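Subletting my furnished room for 3 months – what should I do first?
Posted in: Renting and Roommates
21 March 2018

mapleturn
I'm leaving for a work placement and my landlord has agreed in writing that I can sublet my room while I'm gone. It's furnished, mostly with my own things. I found someone through Paneda and we've only talked by phone. I've never done this before. Do I need a written agreement if the landlord is already fine with it? And how much of my stuff should I move out? I have a closet at my aunt's place but it's small.

11 people found this helpful

hallwaylamp
Yes, get it in writing. The landlord's letter only covers you and the landlord. You need a separate page between you and the subtenant with the dates, the rent, the deposit and who pays for utilities. You both sign, and you both keep a copy. I sublet my room near Nostden Park last year and did it in this order:

1. Write the agreement and send it to the subtenant a week or two before move-in, so there's time to change things.

2. Sort out the small things. Jewelry, watches, passports, spare bank cards and medicine all leave the room. I put everything on the bed first and packed from there. It fit in one shoebox. 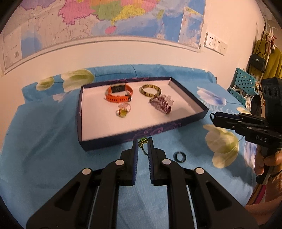 3. Make an inventory of what stays. Furniture, bedding, lamps, curtains. Write down any damage that's already there, even small scratches.

4. Take photos of every wall and the floor, and email them to the subtenant the day they get the keys. Include anything hanging up. Old paper gets torn easily, and tape marks on paint are a common deposit argument – mine nearly was. 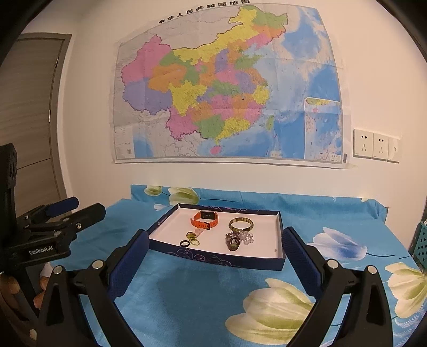
tenfloors
Agree with most of that, but I'd leave less in the room. My subtenant was careful and I still came home to a broken lamp worth 40 dollars. I let it go. Also check your renters insurance, mine didn't cover a subtenant at all and I had to call to find out.

brickandpaint
just ask for a bigger deposit. worked for me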